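Workshop > Robot kits > How-to

Plugging in network cables with the Gruvetti gripper kit

Feb 18, 2018

I've had the Gruvetti kit on my bench since December and cabling is the job I get asked about most, so here's how I set mine up. You get two white fingers, the black bracket and a bag of spare grip pads, and mine came from Amano in Emville.

Fit the pads first and press them down hard. Then set the closing speed to 50 in the menu (it ships at 500, far too fast for this!) and teach the arm two points – one just in front of the port, one fully home. Grip the boot and leave the cable itself alone, or the plug swings about all over the place.

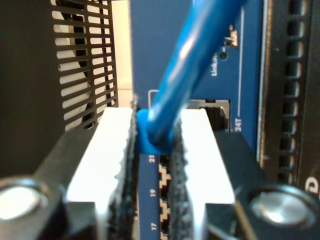
Blue cable held by the boot, next to an empty port on the switch.

Now creep forward in small steps and watch the plug as it nears the opening. If it's leaning, back off and grip again. Once it's in, open the fingers and pull straight back.

I love the fuzzy pads, but the manual is dreadful – two pages, and one of those is the warranty. I'd still buy it again.

Filed under: Grippers, Cabling, Kit reviews

Contact | © 2018 Mumdale Workshop | Back to top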